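The Flowers on the Marble

My aunt kept a shop in Murkau that sold flowers which had never been in the ground. She had roses with thorns you could catch a sweater on, and daisies in colors no daisy has any business being, and greenery by the armful, and in the back room, under the stairs, a stock of 2,000 stems or so she had written down in a ledger and then never looked at again. When she retired to the coast she left me the lease, the ledger and a note that said the vases were to be done fresh every Thursday, whether anyone had been in or not.

I had come from an office in Starnis, where I looked after invoices, and I did not know the first thing about flowers, real or otherwise. So that first Thursday I spread everything out on the gray marble (well, marble pattern, I never asked) and stood looking at it for a good long while. Laid flat like that, the stems all seemed to be going somewhere different. I would choose one, put it back, choose another, and find I had wanted the first one after all.
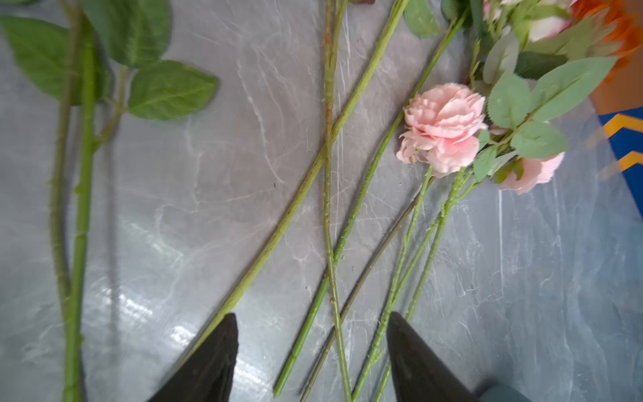
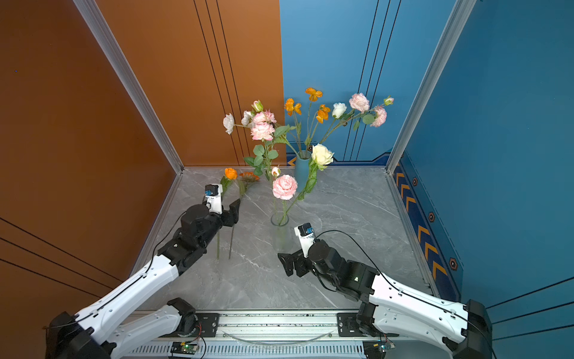 Page last changed in February

It was the leaves that slowed me down. My aunt used to say that anybody can place a bloom, and that you could tell a patient person by what they did with the leaves, and I remember thinking as a child that this was aimed at me. A rose leaf has a front and a back even when it came out of a mold in Overgaard, and she would bend each one a little at the joint until it looked as if it had been leaning toward a window all its life.

I did the glass vase last, because clear glass hides nothing and you have to care about where the stems cross. An orange flower went in, came out, and went in again a little lower. By then it was past four and the light had got down onto the marble the way it does in that room, and I had forgotten about lunch, and about the letter from Dratota Insurance I was supposed to answer by the end of the day.

A woman of 83, as she told me before she told me anything else, came in just before closing and asked where my aunt had gone. I said the coast. She looked over the two vases for quite some time, with her gloves still on, and then she reached out and turned one leaf – only one, and hardly at all – and said she would be back next week to see how I was getting along.

I answered the letter on Friday morning, and then I went under the stairs to look for more orange.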